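From the sorting table
January 17, 2015
by the Endberg clothing swap desk

Quick one this month, we're behind on everything. The winter sort has started and the tables are out. Cloth, cloth and more cloth. Please read to the end before you drop off another bag.
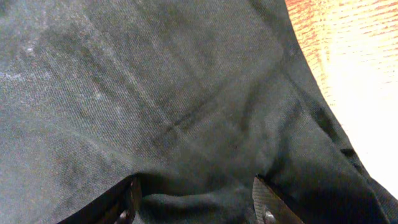
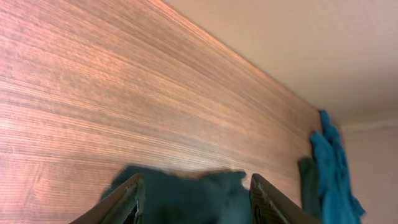 Cloth and wood grain, both of these:
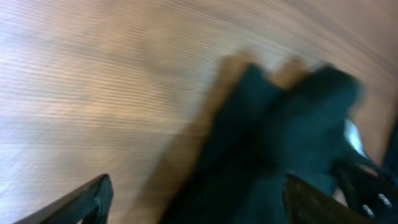
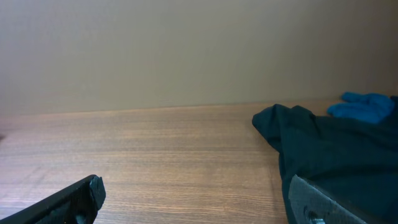
Folding first. We fold everything the same way now, shirts in thirds, sleeves in, then up from the hem. Pants in half and half again. Towels any way you like as long as the stack stays up. Last year everybody had their own system and the shelves at Pernolholm looked like a yard sale by noon. So one way. There's a sheet taped inside the cabinet door if you forget.

Darks. Check them for lint before they go in a pile, the rollers are in the shoebox with the safety pins. Charcoal and black get sorted together, don't agonize. Anything faded but sound goes out with the rest. Faded and thin at the knees goes in the rag bag.

Rags. The Kamata people take rags again, thank goodness. Cotton only. No zippers, no buttons, no elastic. Cut the buttons off and drop them in the jar. Two sizes please, hand towel and bigger. They turned back a whole bag in the fall over bra hooks and I would rather not have that talk again.

Numbers for those who asked: 2,000 pieces through the swap last year, and the goal for this winter is 1,000 by the time we close up. We're on track I think. Slow week after the holidays, then it all came in at once like always. Kids sizes are short. Mens large we could open a store.

Hangers, we have enough. Really. No more wire ones.

Bags should come in closed and labeled, just tape and a marker. "Womens tops" is plenty. Clean stuff only, and dry, a damp bag sours everything under it by Monday. If it smells of basement wash it agian before you bring it.

Table space is the main problem. Please don't leave coats, purses or lunch on the folding tables. Finish a stack, move it to the shelf, start the next one. If you have to leave halfway put the half pile in a bin with a note on top so the next shift knows what it's looking at.

Fluvar gave us a good price on shelf bins, the deep ones, lids included. They come next week. Need two people with a car and strong backs to fetch them, write your name on the board by the door.

Mending night is still on. Bring your own scissors, ours are dull and the good pair walked off. Thread we have, mostly navy and a lot of teh beige.

Summer swap is in June, same room, date to follow. Start setting aside shorts and swim things but do NOT bring them yet, there is no place to put them.

More next time, have to go open up.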